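About Faltodden

Faltodden is a small company making hand-held grippers for people who teach robots by showing. We started in January with one workbench and two persons, Graham Ashworth for the mechanics and Amos Nakamura for the software. Today we are 11, and the workbench is still in use.

Our main product is the Atberg gripper. A person holds it in the hand, does a task with it, and the camera on the tool records the movement. Later a robot arm with the same fingers can learn from these recordings. Our customers are mostly university labs and small automation firms which do not have the time to build such a tool by themselves.
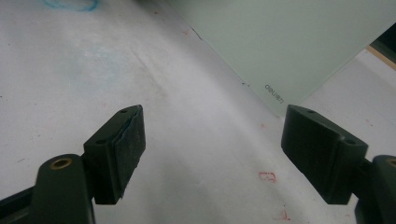
The Atberg kit comes with the gripper, a charger, 20 spare pads and a printed guide. Pads are the part which wears first, so we sell them also separately and we keep them always in stock. Changing one pair needs a small screwdriver and a little patience. If you bought your kit from our partner Stomdale, the same pads will fit.

We also offer a recording service with the name Nugroho. You send us your objects and a description of the task, and our operators make the recordings at our tables. Almost 95 customers have ordered it until now. The shortest order we accept is 18 hours of recording, and you may follow the work by video call if you wish.

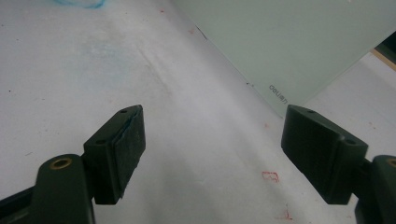

The two gripper fingers, open above the paper-covered table.

For prices and delivery times please write to Amos. For questions about repair, Graham will answer you, normally on the next working day.

Last updated: Saturday, August 14, 2021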